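Totmont Automation Users Group
Minutes of the working meeting on good practice for robot cells

Present: Haris Gilani (chair), the members from Hullar and Warraich, one guest from Platcombe
Start: 10:00

1. Minutes of the July meeting
The minutes were read and accepted with one correction. In item 4 the word "must" was changed to "should", as it was agreed in July but typed wrong.

2. Draft sheet, part A: before the arm is switched on
The group went through the draft line by line. Hullar asked that the person who starts the program is the same person who checked the cell. Warraich finds this difficult when shifts change. After discussion the text will say that the check is repeated at every change of operator, and that both names are written in the cell log.

The guest from Platcombe explained how they keep their logs on paper. Haris Gilani prefers one shared form for all sites. No decision was made, the point stays open.

3. Draft sheet, part B: hands near the bins
There was a long discussion on this part. The present text allows an operator to reach into a bin when the arm is "not moving". The group agreed that this is too weak – an arm which waits for its next command is also not moving. New text: nobody reaches into a bin until the arm is in its stop condition and the operator holds the key.

Hullar wants the same rule for changing the objects between two runs. Accepted.

4. Draft sheet, part C: bins, clamps and cables
The bins must be fixed to the table before the first run. Clamps are to be tested by hand, and if a bin has been moved its position is checked again at low speed.

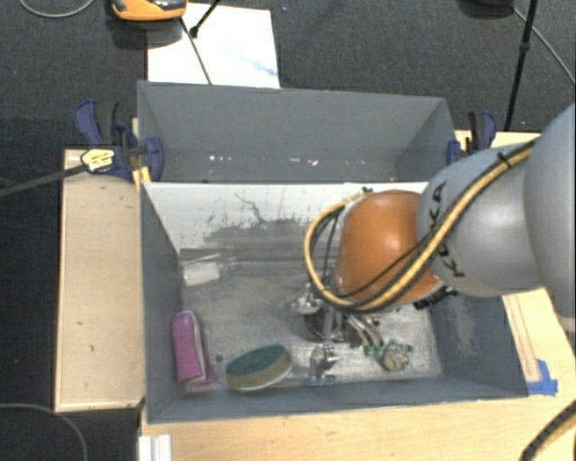 Cables along the arm should be tied so that the wrist can make its full turn without pulling on them. Warraich proposed to inspect the ties every 2 weeks, Hullar proposed every 4. The group settled on 2 weeks for the first season and will look at it again later. Tape marks on the table are allowed for the position of a bin, but they do not replace the clamps.

5. Actions
Haris Gilani: new wording for parts A and B, to be sent to all members.
Warraich: list of cable inspection points, 1 page.
Hullar: try the revised sheet in 3 cells and report the problems.
Platcombe: send a copy of the paper log.

6. Any other business
Warraich asked if visitors need the same introduction as operators. This will be put on the agenda of the next meeting, together with the open point from item 2.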